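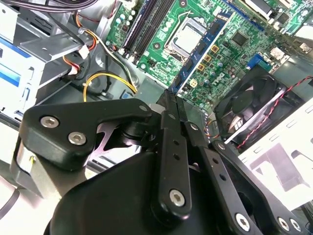
November, late evening. Best lab day in ages! Felicja's wrist-view policy got through 40 trials inside the old Dell tower, and it hardly minds the cable clutter.
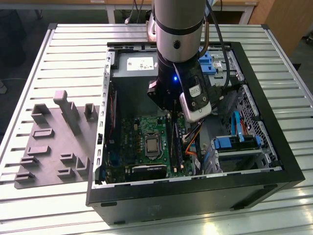

Ryszard wants the side view fed in too, so we'll train both ways on the same 133 demos and compare. My bet is still on the wrist.

Tomorrow:

1. Fixture plate runs, grey one first, same colour lighting.

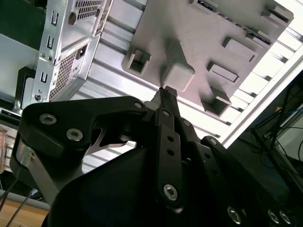
2. Rerun Bogdan's baseline with 2 seeds.

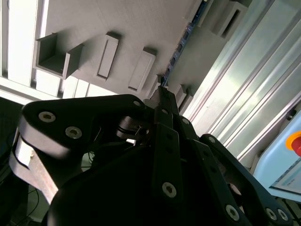 3. Send Hjalti the plots, he's dying to see them.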